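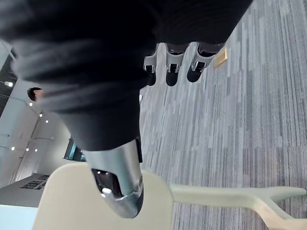 ## Re: [fitout] Black throws on the molded chairs

Date: December 2023
From: Afroza Biswas
To: fitout list

On 2, the chairs: I would keep the cream backs. The black fabric reads clearly against them and against the gray and light blue-gray strips of the carpet, so a throw that has slid to the floor gets noticed. The drawback is lint. The fabric is slightly fuzzy, and on a pale, smooth panel every fiber shows. Wipe the backrest with a damp microfiber cloth before the throw goes back on.

The rounded top edge gives the fabric very little to hold on to. My procedure at Dranamby:

1. Fold the throw once lengthwise.
2. Find the small white tab and turn it to the inside.
3. Lay the fold over the backrest with a third of the length behind.
4. Pull the front down until the bunching is gone.

Do not pin or clip. The clips we bought from Segura left marks on two backs at Parnorbridge and I have not been able to polish them out.

On 3, the carpet: long strips in varied shades make it hard to judge whether a row of chairs is straight. Measure from the wall. I use 84 cm to the front of the seat and ignore the pattern.

Laundry: 40 degrees, short cycle, dark load only. Atmont quoted for 300 throws per visit, which is more than we own. Please ask them for a smaller lot before anyone signs.

Afroza

> Three items before the room sheet is reissued.
>
> 1. Stock code for the black throws. The old sheet has 1836 and the shelf label has nothing.
>
> 2. Do we stay with the cream chairs or move to the darker ones? With the throws on, the backs are mostly covered anyway.
>
> 3. Rows are drifting. I have been lining them up with the carpet strips and they still come out crooked.

PS on 1: 1836 is correct. The shelf label needs reprinting.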